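Home | Features | Workshop | Campus Services | Back Issues | Contact

Print this article | E-mail this article

Eight Slots and a Socket: The Second Life of a Desktop Workstation 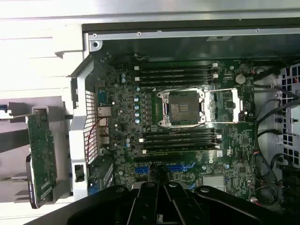 Equipment Renewal Unit, Information Services Division

March 18, 2018

The desktop workstation occupies an awkward position in the life of a large institution. It is purchased at considerable expense, generally to meet the requirements of a particular research group or design studio, and within a few years it is passed down to a colleague whose needs are more modest. After that it is moved to a storeroom. The Equipment Renewal Unit was established to deal with what happens next, and over the past financial year it received 673 machines from faculties, libraries and administrative offices across the three campuses.

Each machine is assessed on the same terms. A chassis is laid on its side on the bench, the side panel is removed, and the technician forms a view of the main board before any other part is considered. The board determines the rest. A power supply can be exchanged in minutes and a drive in less, but a board with a damaged processor socket will rarely repay the labour of replacing it.

The socket

On workstations of the type most commonly received by the Unit, the processor sits in a land grid array, or LGA, socket. The arrangement differs from that of older desktop machines, in which the pins were carried on the underside of the processor itself. In an LGA socket the contacts belong to the board, and the processor presents a field of flat pads to meet them. A metal load plate closes over the processor and is held down by retention levers, so that even pressure is maintained across the whole of the contact field.

With the plate open and the processor removed, the gold-coloured contacts are exposed. It is at this stage that most avoidable damage occurs. A dropped screw, the corner of a sleeve or a carelessly lowered processor may bend a contact, and a single bent contact may disable a bank of memory or prevent the machine from starting altogether. The Unit's procedure requires that an empty socket be inspected under magnification, with the light brought in low from one side and then from the other. Contacts that are true will reflect the light in regular rows. A bent contact shows as a break in the pattern.

Staff who bring in their own machines are often surprised by the force required to close the load plate. Some resistance is normal. What is not normal is any tilt in the processor before the plate is lowered, and technicians are instructed to check that it lies flat and that its notches agree with those of the socket. The processor is placed straight down and is never slid into position.

Protective covers are fitted to any socket that will be left without a processor overnight. The Unit keeps a drawer of these, sorted by socket type, and would be pleased to receive more. They are routinely thrown away when a new machine is assembled, and they are difficult to obtain separately.

Memory, in the proper order

A board with two banks of four memory slots, one on either side of the socket, is typical of the workstation class and is a principal reason these machines remain useful. Eight slots permit a generous quantity of memory to be assembled from small modules, of which the Unit has a good supply. An office machine of the same age is likely to have two slots or four.

The order in which the slots are filled is a matter for the manufacturer's manual and should not be guessed. Slots are grouped into channels, and modules distributed properly across the channels will perform better than the same modules placed side by side for convenience. Colour can be a guide on some boards, where the first slot of each channel is moulded in a contrasting plastic. Where all the slots are black, the technician must rely on the printed legend beside them or on the diagram supplied with the chassis.

The white latches at the ends of each slot are opened before a module is inserted and should close by themselves as it is pressed home. A latch that has to be pushed shut by hand generally indicates that the module is not fully seated. The plastic becomes brittle with age, and a broken latch is recorded on the assessment sheet, although it does not in itself condemn the board.

All memory is removed on arrival and tested away from the machine in which it came. Modules that pass are returned to stock in antistatic trays and are not matched again to their original boards.

Capacitors and the coin cell

Close to the socket on any board of this kind is the voltage regulator area, in which capacitors and chokes condition the supply to the processor. Readers who maintained desktop computers in the early years of the century will remember the failures of that period, when swollen and leaking capacitors were a familiar sight in every repair room. The component quality of later boards is much improved. The Unit nevertheless examines each capacitor from above and from the side. The top should be flat. Doming, residue at the base or any lean away from the vertical is noted.

Replacement of capacitors is undertaken only on boards for which there is a specific request. A design laboratory at the northern campus continues to operate a wide-format plotter by way of a Tresow interface card, for which no current driver exists, and the Unit has kept two older workstations in service for this purpose. Such work is charged to the faculty at cost.

The coin-cell battery is a smaller matter, and it is the cause of a disproportionate number of calls. It preserves the clock and the firmware settings while the machine is disconnected from the mains. When it fails, the machine may start with the wrong date, refuse connection to the network on account of that date, and appear to its user to have a serious fault. The Unit replaces the cell in every machine it returns to service, whatever the measured voltage of the old one. Exhausted cells are placed in the lidded container by the door and must not go into general waste.

Dust, mesh and wiring

Perforated metal panels allow air through the chassis and collect dust in doing so. Machines received from the ceramics and textile studios are treated separately, in the extraction booth, before they are admitted to the assessment benches. Vacuum cleaners of the domestic type are not used near an open board. Mesh is brushed from the inside outwards, and fan blades are held still while compressed air is applied.

Loose wiring is traced from end to end before anything is disconnected. Fine wires near the rear connectors may belong to a fan, a sensor or an intrusion switch, and some workstations will report an error at start-up if one of these is absent. Technicians record the position of each lead on the sheet.

Where the machines go

Of the 673 machines received, the greater number were returned to use in some form. Nineteen went to Gravura, the print and engraving workshop in the School of Art, where they now drive the scanning stations. A further group was allocated to the Simanjuntak Reading Room for the use of visiting scholars, and others were distributed as loan equipment to postgraduate students. Machines that could not be restored were dismantled for parts, and the remaining metal and circuit board was collected by Nedar under the existing recycling agreement.

A comparable new workstation was quoted to the Unit at $1499 without memory or display. The internal charge for a renewed machine is $200, which covers a replacement drive, the coin cell, testing and a 12-month undertaking to repair. Departments are reminded that the charge is the same whether or not the machine originally belonged to them.

Storage devices are removed and erased under the Division's data disposal policy before a chassis reaches the benches. Departments should not remove drives themselves. The brackets and screws are seldom returned, and the Unit is then obliged to find substitutes.

Submitting equipment

Workstations may be delivered to the loading dock on weekday mornings. A completed transfer form must be attached to each chassis, giving the asset number, the department and any known fault. Keyboards, displays and cables should be bundled separately and labelled. Side panels should be fitted for transport, even where the machine is known to be incomplete, and the processor should be left in its socket.

The next intake of display equipment will be held in October. Enquiries about loan machines should be directed to the Information Services desk in the first instance.

Reader comments (4)

plotroom_north
Very glad to see the Tresow card get a mention. Ours has outlasted three desks. Could the Unit confirm whether spare cards are accepted as well? We have a box of them.

Second Floor Admin
Our clock went back to 2002 every Monday for most of a term and we were told it was the network. It was the battery. Thank you for printing this.

kiln_and_loom
The extraction booth is fair enough. We do try to keep the covers on.

M.
Is the $200 charged per machine or per request? The form isn't clear on this and we would like four.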